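Clearing the Table and Sorting the Trays
Part 3 of the Gurnedwood Hall Supper Guide
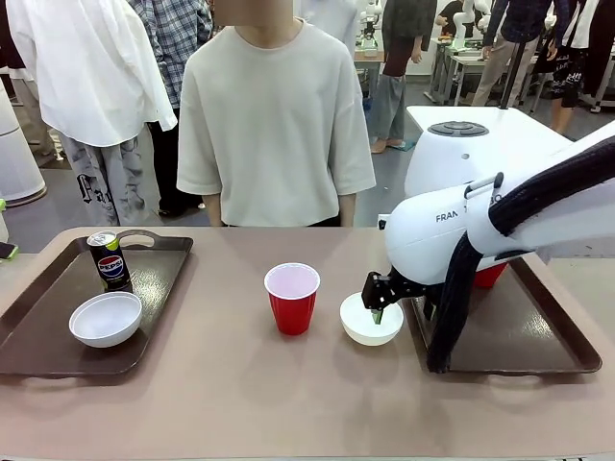

Rasha Smadi wrote to me after the last version of this guide went up, asking why she couldn't simply stack everything on one tray and make a single trip. Her group has long arms and a short hallway, she said, and two trays felt like fuss.

Fair question! You can do it with one tray if you've only got a couple of people eating. But I've carried a heaped tray through that swinging kitchen door more times than I'd like, and I've lost bowls doing it (plus one very nice sweater to tomato soup). So I'm sticking with two trays, one on each side of the table, and this section is written that way.

What you'll need

Two brown plastic serving trays per table. They live on the low shelf by the sink.
A damp cloth and a dry one.
A bucket or big pitcher for leftover drinks.
A trash bag and a recycling bag, already opened up. Do this first, you'll never have a free hand later.

3.1 Setting up the trays

1. Wait until people are really done. If somebody's still chatting over their soup, start at another table.

2. Put one tray at the left end of your working space and the other at the right. Leave enough bare table in the middle to set things down while you sort.

3. Turn each tray so you can get your fingers through the cutout handles when it's time to lift. I forget this constantly and end up spinning a loaded tray around.

Note: On the round tables by the window there isn't room for two trays side by side. Use a chair for the second one, and push it in close.

3.2 Sorting

4. Pick up the bowls first. Tip any leftovers into the trash bag, then set the bowls on whichever tray you've decided is for dishes. I use the left one, but pick your side and tell your partner!

5. Nest the bowls if they're the same size, four high and no higher. Ours are pretty deep and they wobble once you get past that.

6. Go around for the cups next. Pour what's left into your bucket, then slide the red party cups inside each other. They go on the other tray. We wash and reuse them, so please don't toss them unless they're cracked.

7. Soda cans come last. Give each one a little shake before you move it, because a can that looks finished can still have a good swallow in the bottom. Empty it, then drop it in the recycling bag. If the bag's already full, stand the can near the back edge of the tray, where your sleeve won't catch it.

Caution: Don't put a can inside a bowl to save space. It rolls, the bowl tips, and you'll be mopping. Same goes for spoons sticking out of cups.

8. Wipe the bare middle of the table with the damp cloth, then the dry one. The pale tabletops show every ring, and cola is the worst if it sits overnight.

3.3 Carrying

9. Take the dish tray first. It's the heavy one, so use both hands and keep it level at your waist.

10. Call out "door!" before you go into the kitchen. I know, it feels silly. Fouad Sfeir and I met in that doorway with a tray each back in May and I still hear about it.

11. Set the tray down on the counter to the left of the sink. The right side is for clean things only.

12. Come back for the cups, wipe where the trays stood, and you're on to the next table.

Note: With two people, a full supper of 60 takes us 75 minutes from the first bowl to the last wipe. If you're on your own, do the bowls for the whole room before you touch a cup.

3.4 Putting the trays away

13. Wash the trays in warm soapy water, and get a brush into the handle cutouts. Crumbs collect there like you wouldn't believe.

14. Dry them properly and stack them flat, same way up, back on the low shelf. Standing them on end warps the rims (we've got a few from the old Flekville kitchen that rock like a boat).

If you find a chipped bowl, put it in the box under the counter and write it on the sheet. Lama Karam reorders from that list.

282 shares
60 comments

Related sections
Part 1: Setting Up the Tables
Part 2: Serving Soup Without a Line
Part 4: Washing Up and Drying Racks
Part 5: Storing Party Cups Between Suppers
Borrowing Extra Trays from Skameck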